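Subject: Re: [Sowa] Unglazed backs and the oven question

Ansel Okafor wrote:

> I have a stack of secondhand plates from the Maduvcombe sale and want
> to use them for serving out of a warm oven. Some have a bare ring
> underneath, some don't. Is there a way to tell which ones will take
> the heat? Also, how do you all store the odd shapes? Mine slide
> around and I have chipped 2 already.

Ansel,

On the heat, the bare ring tells you very little. It's where the plate stood in the kiln, and plenty of plates that are fine in a warm oven have one, as do plenty that aren't. Without a mark you recognize, I would treat all of them as table plates only. If you just want to take the chill off, fill the sink with hot tap water and leave them in it while you finish cooking. Dry them and they'll hold the warmth long enough to get food to the table.

What kills old plates is the jump from one temperature to another. I lost a platter by setting it straight from the pantry onto a hot stovetop. It split right across the middle.

Check for crazing too. Hold the plate under a lamp and tilt it. If the glaze has a net of fine lines, keep it away from anything greasy, and don't leave it soaking.

As for storage, here is how I do it.

1. Sort by shape first, size second. Ovals go with ovals. A small oval plate can sit on a wooden one if the wood is wider, but put a piece of felt between them if you plan to leave them that way.
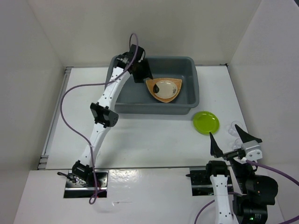 2. Keep stacks short. I stop at six, fewer for anything heavy.

3. Line the shelf. The rubbery mesh sold for drawers works, and so does an old towel – just wash it now and then.

4. Wooden plates need air. Oil them, let them stand on edge overnight, and wipe off what's left before you put them away.

There was a long thread on mending chips back in August, message 361 in the archive if you still have it. The part on sanding down a rough rim is worth reading before you throw your two out.

If you do find a mark on any of them, post it to the list.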